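Platevia white vanity table with oval mirror

449 as shown, table and mirror together. Brushes and small items sold separately, see further down.

White table, carved drawer front on the left side. Mirror stands up from the back, oval, white frame, scrolls and flowers at the crown and down the sides. Old-fashioned look, goes well against plain white walls. Set up on our showroom floor now, come and sit at it before you order.

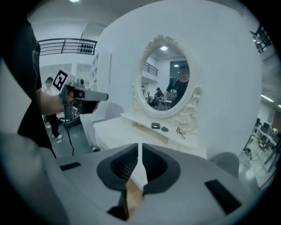

Delivery 29 inside the city, more outside, ask first. Comes in two boxes, mirror in its own. Check the mirror box while the driver is still there please!! Chips reported later are a lot harder for us to sort out.

Assembly: legs first, then turn it upright, then mirror. Two people for the mirror. Screws are in the bag taped inside the drawer, everbody misses it.

Cleaning: soft cloth, barely damp. No glass spray on the frame, it sits in the carving and goes yellow. Old dry paintbrush is good for dust in the scrolls.

Stock: 6 left. Next lot from Rodrigues in June, price may change.

Makeup brushes

Pink, dome-shaped head, slim rose-pink handle. Good for powder and blush. 13 each, no sets at the moment. Stand them upright in a cup and the head keeps its shape.
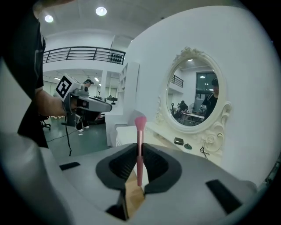 Wash in lukewarm water with a drop of baby shampoo, head down, lay flat on a towel overnight. Dont soak the handle. No returns on brushes once opened, sorry, hygiene.

Returns on the table: 29 days, unassembled, both boxes. You pay the trip back unless it's damaged or we sent the wrong thing.

Questions on sizes or holding one for you: Sheyla Betancur, front desk. Trade orders and anything for salons goes to Marlene Vogler, put "vanity" in teh subject line.

Page updated 15/09/2026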